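Home Projects Term work Staff Contact

Search this site Enter keyword Go

Hard water in the Dillberg student houses
Project report, Household Studies
Wednesday, September 11, 2019

Our group looked at limescale in shared kitchens. The water in Dillberg is hard, and tenants often complain about kettles furring up and taps going stiff. We wanted to know how much people do about it and which cheap methods they trust.

In July we left a paper form in 100 pigeonholes and asked for it back within 7 days. We also kept a kettle diary in one house on Prodholm Street. The kettle there was boiled 896 times over the month, going by the tally sheet stuck to the cupboard door. It was descaled with white vinegar at the end of each week, and we weighed the scale that came off on the kitchen scales. These only read to the nearest gram, so the weights are not very exact.

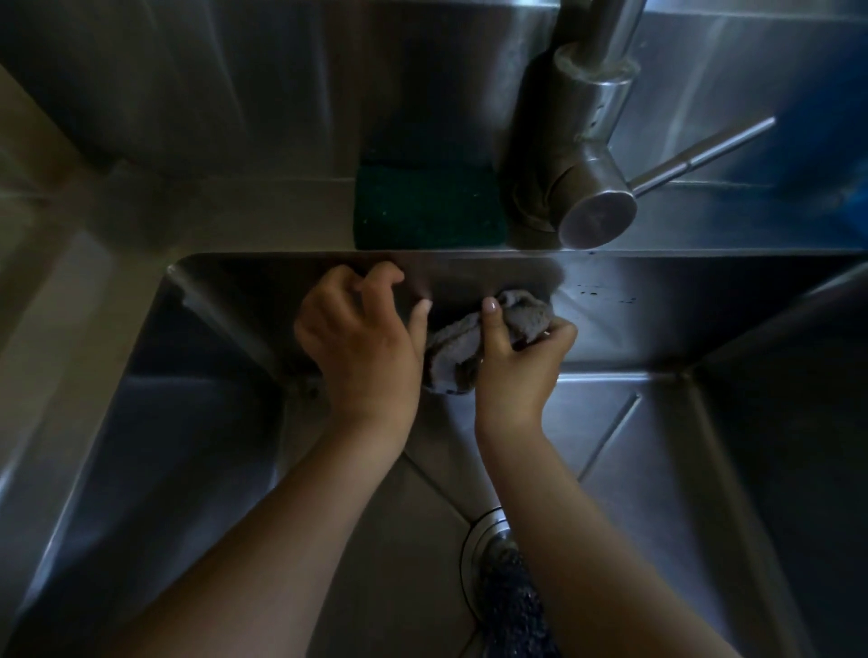

Most of the answers we got back were about kettles, but the last question asked about other places where scale builds up. Showerheads came first, then taps, then sinks. People with steel sinks said they noticed marks more than people with white ones. Deep basins with square inside corners, like the one being wiped with a grey cloth, have more places for water to sit, and several tenants said they only ever clean the flat bottom. Drying the walls with a rag after washing up was the habit most often named, although few people said they kept it up.

We tried 3 descalers in the kettle: vinegar, citric acid and a shop powder called Plorora. Citric acid left the least smell. The powder cost the most per use and we could not see a difference in the result. Vinegar needed about twice as long as the other two — we left it overnight in the end.

The main weakness is that we only had one kettle. If the work is carried on next year, a second house with a filter jug should be added so the two can be compared.

Contact the department office | Copyright 2019 | Back to top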